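Vorab: Ich habe die Fahrt selbst bezahlt, 174 Euro hin und zurück, und beim Veranstalter nicht gesagt, dass ich darüber schreibe. Gebucht war der Nachtbus von Kahraman zwischen Irkier und Clonddale, 995 Kilometer einfache Strecke, in der Sitzklasse »Lurnano«. So heißt der neue Liegesessel, mit dem das Unternehmen seit dem letzten September wirbt. Die Werbung verspricht »Schlafen wie zu Hause«. Solche Sätze machen mich misstrauisch, und deshalb bin ich überhaupt eingestiegen.

## Der Sitz

Der Lurnano ist ein Einzelsessel mit verstellbarer Rückenlehne, ausklappbarer Beinauflage und einer seitlichen Kopfstütze, die man sich heranbiegen kann. Im Bus gibt es davon 37 Stück, was für ein Fahrzeug dieser Länge wenig ist und den Aufpreis erklären soll. Bezogen ist er mit einem glatten grauen Kunstleder. Die Nähte sitzen sauber, der Gurt läuft ordentlich, die Armlehne wackelt nicht. Handwerklich habe ich daran nichts auszusetzen.

Mit dem Liegen sieht es anders aus. Die Lehne geht weit zurück, aber die Sitzfläche bleibt, wie sie ist. Man rutscht also nach vorn, und zwar umso schneller, je glatter die Hose ist. Irgendwann hängt man mit dem Becken auf der Kante und stützt sich mit den Fersen an der Beinauflage ab, die für Menschen über Durchschnittsgröße zu kurz ausfällt. Ich bin nicht besonders groß, und bei mir endete sie in der Mitte der Wade. Wer auf der Seite schlafen will, kann es vergessen, dafür sind die Armlehnen zu hoch und nicht abklappbar.

Die biegsame Kopfstütze ist das beste Teil am ganzen Sessel. Sie hält den Kopf in den Kurven, ohne zu drücken, und bleibt in der Stellung, in die man sie gebracht hat. Ein Nackenkissen braucht man nicht. Das habe ich in teureren Bussen schon schlechter erlebt.

## Bedienung

Verstellt wird elektrisch, mit einem kleinen Tastenfeld innen an der Armlehne. Die Symbole sind winzig und nicht beleuchtet. Nachts tastet man also, erwischt die falsche Taste und fährt sich die Beinauflage unter die Knie weg, während man die Lehne aufrichten wollte. Der Motor ist leise genug, dass der Nachbar davon nicht aufwacht. Auf der Rückfahrt reagierte die Taste für die Lehne allerdings erst nach mehrmaligem Drücken. Ob das ein Einzelfall war, weiß ich nicht. Der Fahrer sagte, man müsse »etwas fester« drauf, was bei einem Sessel, der noch kein Jahr im Einsatz ist, nicht gerade beruhigt.

Steckdose und USB-Buchse sind vorhanden. Die Steckdose lieferte auf der Hinfahrt Strom, auf der Rückfahrt nur bei laufendem Motor, also in keiner der Pausen. Das WLAN war bis zur ersten Landesgrenze brauchbar und danach nicht mehr der Rede wert.

## Verpflegung

Im Preis ist ein »Frühstück« enthalten. Ich setze das Wort in Anführungszeichen, weil es aus einem Brötchen, einem Portionspäckchen Marmelade und einem Heißgetränk aus dem Automaten neben der hinteren Treppe besteht. Das Brötchen war weich und leicht süß, der Kaffee dünn. Eine zweite Portion kostet extra. Käse oder irgendetwas Herzhaftes gibt es nicht, auch nicht gegen Geld, und für Leute mit Unverträglichkeiten bleibt der Tee.

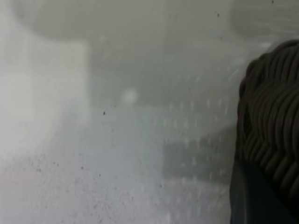
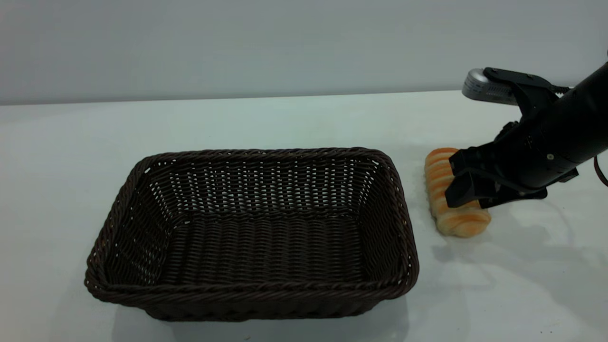 Serviert wird es früh, sehr früh. Das Licht geht in voller Stärke an, noch bevor es draußen hell ist, und wer nicht frühstücken möchte, ist trotzdem wach. Ich hätte mir gewünscht, dass man das bei der Buchung abwählen kann. Auf der Internetseite gibt es dafür kein Feld, und die Hotline meinte, das sei »betrieblich nicht vorgesehen«.

## Fahrt und Pausen

Drei Pausen waren angekündigt, drei gab es auch. Zwei davon lagen an Raststätten mit geöffneten Toiletten, die dritte an einem Parkplatz, auf dem man die Wahl zwischen Gebüsch und Bordtoilette hatte. Letztere war zu diesem Zeitpunkt noch in Ordnung. Am Morgen war sie es nicht mehr, und Papierhandtücher fehlten schon seit Mitternacht.

Der Bus selbst läuft ruhig. Die Federung schluckt das meiste, und in der Mitte hört man vom Motor wenig. Hinten ist es lauter und spürbar wärmer. Wer dort sitzt, sollte sich nicht auf die Klimaanlage verlassen – die Düsen über den letzten Reihen pusten zwar, aber Kühles kommt da kaum heraus. Vorn war es auf der Hinfahrt umgekehrt, da habe ich nachts die Jacke angezogen. Decken gibt es auf Nachfrage, solange der Vorrat reicht.

Gefahren wurde angenehm. Kein hektisches Bremsen, keine Telefonate am Steuer, Fahrerwechsel wie ausgehängt. In Clonddale kamen wir pünktlich an, in Irkier mit Verspätung, die am Grenzübergang entstanden ist und für die der Betreiber nichts kann. Eine Durchsage dazu hätte er trotzdem machen können.

## Gepäck

Ein Koffer und ein Handgepäckstück sind frei. Der Koffer wird unten mit einem Abschnitt versehen, den beim Aussteigen dann aber kein Mensch kontrolliert hat, weder hin noch zurück. Oben ist die Ablage flach. Ein normaler Rucksack passt, wenn er nicht prall gefüllt ist, sonst landet er zwischen den Füßen und damit genau dort, wo die Beinauflage hinsoll.

## Lohnt sich der Aufpreis?

Der normale Sitz im selben Netz ist deutlich günstiger, und ich bin ihn auf kürzeren Strecken mehrfach gefahren. Bequemer ist der Lurnano ohne Frage. Man hat Platz für die Schultern, niemand klappt einem die Lehne auf die Knie, und den Kopf kann man anlehnen. Geschlafen habe ich trotzdem nur in Stücken, auf der Rückfahrt noch schlechter als auf der Hinfahrt.

Für mich ist das ein ordentlicher Reisesessel, den man als Bett verkauft. Tagsüber würde ich ihn wieder buchen, für die Nacht nur mit Rabatt. Wer unbedingt im Bus schlafen muss, sollte einen Platz in der Mitte nehmen, eine raue Hose anziehen und Ohrstöpsel sowie eine Schlafmaske einpacken. Beides liegt entgegen der Ankündigung auf der Internetseite nicht am Platz.

**Gut:** Kopfstütze, Schulterfreiheit, Fahrstil, Verarbeitung

**Schlecht:** zu kurze Beinauflage, Rutschpartie beim Liegen, unbeleuchtete Tasten, Weckzeit, Bordtoilette am Morgen

Nachtrag vom 24/05/2022: Auf meine Mail wegen der klemmenden Taste hat Kahraman inzwischen geantwortet. Man bedauert und bietet einen Gutschein an, einlösbar nur auf derselben Strecke und nur in derselben Sitzklasse. Zur Taste selbst stand in der Antwort nichts.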